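**Lost property, again**

The cupboard outside room 14 is full. We know it is full because the door now opens by itself, usually when someone is carrying coffee. In March we asked everyone to come and collect what was theirs, and one person came, took an umbrella, and brought it back on Friday saying it was the wrong umbrella.

So here are the new rules. Anything left in the Mesine building is kept for 28 days. After that it goes to the thrift store on Rivadeneira Street, which has agreed to take everything except single gloves. We have 18 single gloves. If you lost a left one, your odds are good.

Food containers are a separate matter. They will be opened once, by someone brave, and washed or thrown out the same day. Please write your name on the bottom — the lid will go off and start a new life without you.

Phones, keys and wallets don't go in the cupboard at all. They are locked up at the front desk, extension 2424, and you will be asked to describe them. "Black" is not a description.
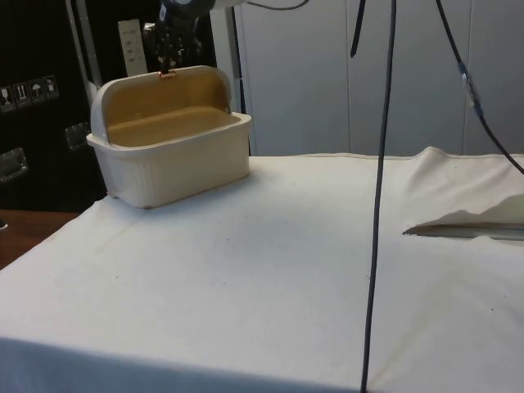
**Building Services, Banent House**

The cupboard is open for claims at lunchtime until the end of the month. The Skedania tote bags are not lost property. They are left over from the open day, and you may take as many as you like. Please take several.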